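백색 타일면의 줄눈 오염과 일상 세척 절차 비교
공유 3 댓글 22

주거환경관리 실습 과제 최종 보고서
작성: Bożena Tokarz, Baldur Gunnlaugsson
지도: Aroha Nepia
제출일: 29/03/2022

1. 과제의 배경

Brarnedley 실습동 공용실의 타일면은 흰색 정사각 타일과 시멘트계 줄눈으로 시공되어 있다. 타일 자체는 교체된 기록이 없고, 줄눈은 일부 구간이 보수되었다는 기록만 관리 대장에 남아 있다. 보수에 쓰인 재료명은 대장에 적혀 있지 않다.

실습동의 기존 청소 지침은 타일면을 하나의 면으로 취급한다. 세제 희석액을 전체에 뿌리고, 대걸레나 면포로 한 방향으로 닦은 뒤 마른 천으로 물기를 제거하는 순서이다. 이 지침에는 줄눈에 관한 항목이 없다. 그 결과 사용자는 타일 표면이 밝아 보이는 시점에 작업을 끝내고, 줄눈의 상태는 별도로 확인하지 않는다. 지난 학기 점검표에서도 줄눈 항목은 빈칸으로 제출된 경우가 많았다.

본 과제는 두 가지 질문에서 출발하였다. 첫째, 줄눈을 먼저 처리하는 순서가 전체 면을 한 번에 닦는 순서보다 물을 적게 쓰는가. 둘째, 일상 점검에서 타일의 고유한 무늬와 표면에 남은 때를 어떤 기준으로 구별할 것인가. 두 번째 질문은 계획서 단계에서는 부수 항목이었으나, 예비 관찰 이후 본 항목으로 옮겼다.

2. 재료와 도구

세제는 중성 액상 제품인 Cerka를 사용하였다. 실습동 비품으로 이미 지급되어 있었고, 시멘트계 줄눈에 산성 세제를 반복해 쓰는 것은 처음부터 배제하였다. 희석 비율은 용기에 표시된 일상 청소용 비율을 그대로 따랐으며 과제 기간 중 변경하지 않았다.

솔은 Egilsson의 좁은 줄눈용 솔이다. 모의 경도는 중간 등급이고, 손잡이가 짧아 무릎을 꿇거나 몸을 숙인 자세에서 힘을 주기 쉽다. 넓은 면에는 극세사 천을 사용하였다. 천은 같은 묶음에서 나온 것으로 통일하고, 매회 사용 후 세탁하여 완전히 건조한 것만 다시 썼다. 섬유유연제는 넣지 않았다. 유연제가 천에 남으면 흡수량이 떨어지고 타일 위에 막이 생길 수 있다는 지도 의견을 따른 것이다.

물 사용량은 눈금 용기로 계량하였다. 양동이에 붓기 전의 물과 헹굼용으로 추가한 물을 합산하고, 천을 세탁하는 데 든 물은 제외하였다. 세탁수는 다른 세탁물과 함께 처리되어 분리해서 잴 수 없었다.

3. 시험 구간과 절차

시험 구간은 3곳으로 나누었다. 구간의 경계는 모두 줄눈선에 맞추었다. 타일 중간에 경계를 두면 인접 구간의 세제가 같은 타일 위에서 섞이므로, 마스킹 테이프도 줄눈 바로 바깥쪽 타일 가장자리에 붙였다. 첫 구간은 출입이 잦은 곳, 둘째 구간은 벽 쪽, 나머지는 창 가까이에 두었다.

절차 가는 기존 지침과 같다. 희석액을 전체 면에 고르게 바르고, 잠시 둔 뒤 천으로 닦고, 깨끗한 물로 헹군 다음 건조포로 마무리한다. 줄눈에는 별도의 도구를 대지 않는다.

절차 나는 줄눈을 먼저 처리한다. 진공청소기로 마른 먼지를 제거하고, 희석액을 솔에 묻혀 한 계열의 줄눈을 끝까지 문지른 뒤 그와 교차하는 계열로 넘어간다. 교차점에서는 솔을 멈추고 짧게 왕복한다. 솔질로 생긴 오수는 타일로 번지기 전에 천으로 눌러 흡수한다. 그 뒤 타일면을 닦고 헹구는 과정은 절차 가와 같다.

두 절차는 같은 구간에 번갈아 적용하였다. 시험은 22일간 진행하였고, 작업자는 두 명이 교대하였다. 작업자에 따른 차이를 줄이기 위해 첫 시험 전에 Troels Fogh 조교의 입회 아래 솔을 잡는 각도와 천을 접는 방법을 맞추었다. 그럼에도 누르는 힘은 통제되지 않았다. 힘을 측정할 장비가 없었고, 이 점은 한계 항목에 다시 적는다.

관찰은 세척 전과 건조 후에 각각 실시하였다. 관찰자는 선 자세에서 한 번, 몸을 낮춘 자세에서 한 번 표면을 보고 점검표를 작성하였다. 점검표의 항목은 줄눈의 명암, 줄눈 폭의 균일성, 타일면의 얼룩, 낱개의 점 또는 이물, 반사로 인해 판독이 어려운 부분이다. 타일면의 얼룩 항목에는 판정을 바로 적지 않고 형태와 위치만 적도록 하였다.

4. 표면 판독 기준

예비 관찰에서 두 작업자의 기록이 가장 크게 갈린 항목은 타일면의 얼룩이었다. 한 작업자는 옅은 회색 부분을 모두 오염으로 적었고, 다른 작업자는 대부분을 타일의 무늬로 보았다. 줄눈 항목에서는 이런 차이가 거의 나타나지 않았다. 판정 기준 없이 세척 결과를 비교하면 절차의 차이와 작업자의 차이가 섞이게 된다.

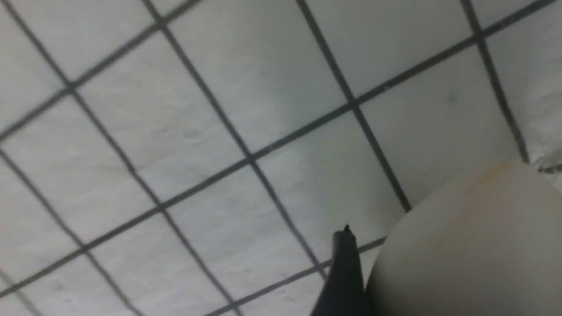 판독 기준은 밝기, 경계, 재현성의 순서로 적용하도록 정하였다. 밝기는 같은 타일 안의 주변부와 비교하며, 이웃 타일이나 줄눈과는 비교하지 않는다. 줄눈이 짙은 회색이고 타일이 희면 대비가 커서 줄눈 옆의 타일 가장자리가 실제보다 밝게 판정되기 쉽다. 무광의 흰 타일에 옅은 회색 기운이 구름처럼 퍼져 있고 그 위에 흐릿한 줄이나 문지른 듯한 자국이 겹친 경우에는, 한 번 본 것만으로 무늬와 때를 가를 수 없으므로 '미판정'으로 적는다. 반면 오른쪽 위 타일의 작고 어두운 점처럼 흰 바탕과 뚜렷이 구별되는 것은 '점상'으로 따로 기록한다. 점상도 원인은 적지 않는다. 이물인지, 유약의 결함인지, 착색인지는 닦아 본 뒤에 기입한다. 오른쪽 가장자리처럼 타일이 하얗게 날아가고 입자가 거칠게 보이는 부분은 판독에서 제외하며, 깨끗하다는 기록으로 대신하지 않는다.

재현성 판정에는 마른 천, 물에 적셔 짠 천, 희석액을 묻힌 천을 차례로 사용하였다. 마른 천으로 옮겨 묻어나는 것은 분진, 젖은 천에서 묻어나는 것은 수용성 오염, 희석액에서만 묻어나는 것은 유분을 포함한 오염으로 분류하였다. 어느 단계에서도 묻어나지 않고 건조 후 같은 위치에 같은 형태로 남으면 타일의 고유 무늬 또는 고착된 착색으로 묶었다. 두 가지를 더 나누려면 표면을 긁거나 약품을 강하게 써야 하는데, 사용 중인 공용 시설이므로 시행하지 않았다.

줄눈의 명암은 한 선을 따라가며 판정하였다. 한 선 안에서 어두운 정도가 고르면 재료의 색으로 보고, 끊기거나 갑자기 밝아지는 부분이 있으면 보수 흔적 또는 오염 편차로 표시하였다. 이 방법은 줄눈재 자체가 어두운 경우에 필요하다. 어두운 줄눈은 오염이 쌓여도 눈에 잘 띄지 않으며, '검으니까 더럽다'거나 '원래 검으니까 괜찮다'는 판단이 모두 나올 수 있다.

5. 결과

5.1 물 사용량

마지막 비교 회차의 물 사용량은 절차 가가 1,767mL, 절차 나가 1,597mL였다. 절차 나에서는 솔질 단계의 물이 추가되었으나 헹굼 단계의 물이 줄었다. 오수를 타일로 번지기 전에 흡수한 것이 헹굼량에 영향을 준 것으로 본다. 다만 세탁수를 포함하지 않은 값이다. 절차 나는 천을 더 자주 교체하므로 세탁수를 합산하면 두 절차의 순위가 달라질 가능성이 있다.

5.2 줄눈

절차 나를 적용한 뒤의 천에는 절차 가보다 짙은 오수가 흡수되었다. 차이는 출입이 잦은 구간에서 가장 컸고, 벽 쪽 구간에서는 작았다. 줄눈의 색 변화는 오수의 차이만큼 분명하지 않았다. 건조 직후에는 밝아졌다고 기록한 선도 다음 날 관찰에서는 변화 없음으로 기록된 경우가 있다. 시멘트계 줄눈은 수분을 머금으면 어둡게 보이므로 표면이 마른 직후의 판정은 신뢰하기 어렵다. 중간 점검 이후에는 건조 후 관찰을 다음 날로 옮겼다.

교차점의 오염은 두 절차 모두에서 직선부보다 늦게 빠졌다. 솔이 한 방향으로 지나갈 때 모가 교차점의 모서리를 건너뛰는 현상이 있었다. 짧은 왕복을 넣은 뒤에는 오수가 추가로 나왔다. 직선부의 왕복을 늘리는 것보다 교차점에서 멈추는 쪽이 작업 시간 면에서도 유리하였다.

5.3 타일면

타일면에서는 절차 간 차이를 확인하지 못하였다. 처음 미판정으로 적은 얼룩 가운데 일부는 희석액 단계에서 제거되었고, 나머지는 시험 종료 시점까지 같은 위치에 남았다. 남은 것은 고유 무늬 또는 고착 착색으로 분류하였다. 줄무늬 형태의 자국은 천의 교체 주기와 관련이 있었다. 한 면을 오래 사용한 천으로 마무리했을 때 닦은 방향과 나란한 자국이 생겼으며, 깨끗한 물로 다시 닦으면 없어졌다.

점상 기록은 세척 전후의 대응이 어려웠다. 점의 위치를 타일 단위로만 적은 초기 점검표에서는 같은 점인지 새로 생긴 점인지 구별되지 않았다. 이후 줄눈 교차점을 기준으로 위치를 적도록 양식을 고쳤다. 수정 이전의 점상 기록은 결과 비교에서 제외하였다.

6. 발수제 도포에 관한 부속 시험

계획서에는 침투형 줄눈 발수제 Takisico의 도포가 포함되어 있었다. 도포 면적은 창 가까운 구간의 일부로 제한하였다. 도포 전 조건은 줄눈의 완전 건조인데, 공용실의 사용을 막을 수 있는 시간이 짧아 이 조건을 충족했는지 확인하지 못하였다. 물방울을 떨어뜨렸을 때 도포부에서 흡수가 느려지는 것은 관찰되었다. 오염 부착의 차이는 시험 기간 안에 나타나지 않았다.

도포액이 타일에 묻은 곳에서는 얇은 막이 생겼다. 막은 빛의 방향에 따라 보였다 사라졌고, 이를 얼룩으로 기록한 점검표가 있다. 제거에는 희석액과 극세사 천이 쓰였으나 일부 가장자리에는 시험 종료 때까지 남았다. 후속 과제에서 도포를 반복한다면 타일 가장자리까지 테이프로 가리는 공정이 먼저 필요하다. Eyvindur Laxdal의 시공 메모에도 같은 주의가 적혀 있으나, 본 과제에서는 도포가 끝난 뒤에야 이를 검토하였다.

7. 한계

솔과 천에 가한 힘을 측정하지 않았다. 물 사용량의 비교는 작업 숙련의 영향을 받으며, 작업자가 절차 나에 익숙해진 뒤의 값이 처음 값보다 낮았다. 절차의 적용 순서도 완전히 무작위가 아니었다. 공용실 예약이 있는 시간에는 짧은 절차를 우선 배치하였기 때문이다.

명암 판정은 육안에 의존하였다. 색차계를 사용할 수 있었다면 건조에 따른 변화와 세척에 따른 변화를 나누어 볼 수 있었을 것이다. 창 쪽 구간의 반사도 충분히 통제하지 못하였다. 같은 타일이 오전에는 판독 가능, 오후에는 판독 제외로 기록된 사례가 있다.

8. 적용안

일상 청소에는 절차 가를 유지하되 건조포 교체를 지침에 명시한다. 출입이 잦은 구간에는 절차 나를 주기적으로 추가하고, 벽 쪽 구간은 점검 결과에 따라 시행한다. 솔질은 한 계열의 줄눈을 마친 뒤 교차 계열로 진행하며 교차점에서 왕복한다. 산성 세제와 금속 솔은 사용하지 않는다.

점검표에는 미판정과 판독 제외 칸을 신설한다. 점상의 위치는 가장 가까운 줄눈 교차점을 기준으로 기입한다. 줄눈의 건조 후 관찰은 세척 다음 날 실시하고, 관찰자는 세척 전 기록과 같은 자세 및 조명 조건을 사용한다. 수정한 점검표의 원본은 실습동 비품함에 보관하였으며, 적용 결과는 6월 점검 때 다시 대조한다.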